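October 17, 2025
Sink island notes, Vatholm room

Picking this up again after the mess I left in the last entry (the page with the coffee on it, sorry, the measurements on it are still good). Today was supposed to be a quick look at the drains and the cable runs and then back to the worktop finish, and of course I spent most of the day on my knees on the carpet.

The island itself I still really like. White all over, thick top, a proper leg panel at the left end and the cabinet base holding up the right. The double sink sits nicely in it, and two separate basins turn out to be much nicer to work with than the one big tub we had at Skitville. I keep the dish rack in the left one and leave the right one free for filling things. I wiped the steel down with the Drundidex stuff, let it stand 3 minutes instead of the 30 on my old sheet, and I can't tell the difference. Changing the sheet.

Underneath is another story. The basins hang down black and bare, with the drain pipes and hoses bending off toward the floor, and there is one hose end that just lies on the carpet. I want that clipped up to something. Ketilsson sells a stick-on clip that might take it, but I don't trust glue on the underside of a basin, so I'd like to try a screw-in one on the inside of the leg panel first. Need to check how thick the panel is before I go near it with a drill!
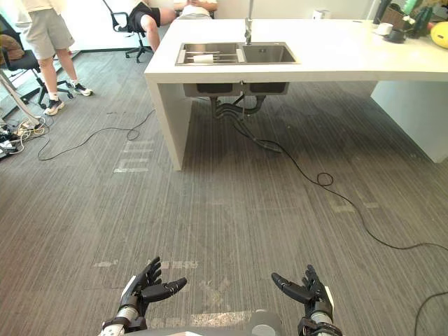

The long cable should go first, before any clip gets screwed in anywhere, came the note on the shared page, because anybody carrying a full dishpan around that side is going to find the loop with a foot. Same note asked if we could run it along the leg panel and keep the middle of the carpet clear.

Fair enough, and yes, I think so. I had been thinking of the loop as handy slack, but it sits right where I'd want to stand. Plan is to pull the slack back under the sink side, tie it up there, and bring the rest along the edge. I paced out the route with a tape and got 108 inches with the corners, so the cable we have should do it if I don't get fancy. The power strips over on the left are a bigger job. It's a tangle of white and black over there and I'd rather sort it with everything unplugged, one cord at a time, with tape labels at both ends (I say this every time and then run out of tape).

The carpet: gray stripe, fine, hides crumbs. It does not hide the pale marks, though. There are faint rectangles here and there and a couple of patches where it looks worn. I tried a damp cloth on one of the rectangles and gave it some 60 strokes, no change, so I'm calling it wear until somebody shows me otherwise. A mat in front of the sink would cover the worst of it and be kinder to the knees too.

Still to do:
Measure leg panel thickness
Pull back the loop, tie under sink side
Hose end, clip, screw-in type
Label and sort power strips
Price a mat, dark, rubber back
Redo the worktop edge before January

Faucet is fine, leave it alone. The little white cup stays on the rack, I use it for rinsing the corners.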